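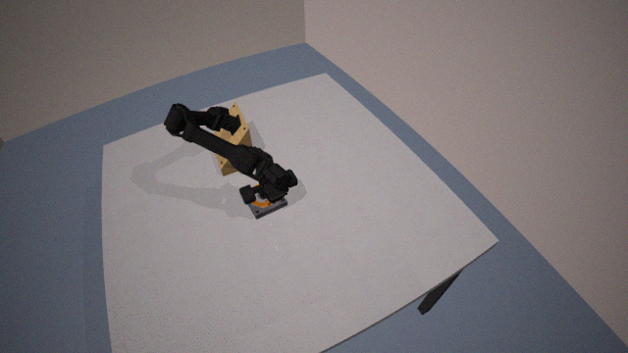
Am Anfang wollte man bloß einen Greifer, der nichts fallen lässt, hieß es gleich an der Tür, und dann sei eben ein ganzer Arm daraus geworden, mit Simulation und allem Drum und Dran. So hat mich die Werkstatt Flenanari im Februar 2026 begrüßt, und ich war sofort dabei!

Die Gruppe teilt sich den Raum mit einer Fahrradschrauberei, es riecht nach Kettenfett und Lötzinn. Das Projekt heißt Wernumia: Ein Arm soll Holzklötze greifen und sortieren, und bevor sich am echten Gerät ein Motor dreht, läuft alles erst am Rechner durch. Der schwarze Arm auf der weißen Platte, eng zusammengefaltet über einem einzelnen, hochkant stehenden Klotz — davor saß ich bestimmt eine halbe Stunde und durfte selbst an den Gelenkwinkeln drehen. Macht süchtig!

Der Aufbau am Basteltisch war an dem Abend noch halb zerlegt. 2 Gelenke lagen offen, die Kabel (leider zu kurz bestellt) werden gerade neu gecrimpt, und über die Frage, ob die Grundplatte geschraubt oder geklemmt gehört, wurde herrlich gestritten. Ich bin für Schrauben.

Besonders gefallen hat mir das Protokoll der Simulationsläufe: 2.037 Einträge, 2.002 davon schon durchgesehen, mit Kommentaren wie »Handgelenk zu tief« oder »nochmal, langsamer«. Im Juli soll der echte Arm beim Sommerfest zum ersten Mal vor Publikum greifen. Wer mitbauen will, kommt einfach vorbei, 3 Plätze am Lötkurs sind noch frei — einen davon habe ich mir schon geschnappt.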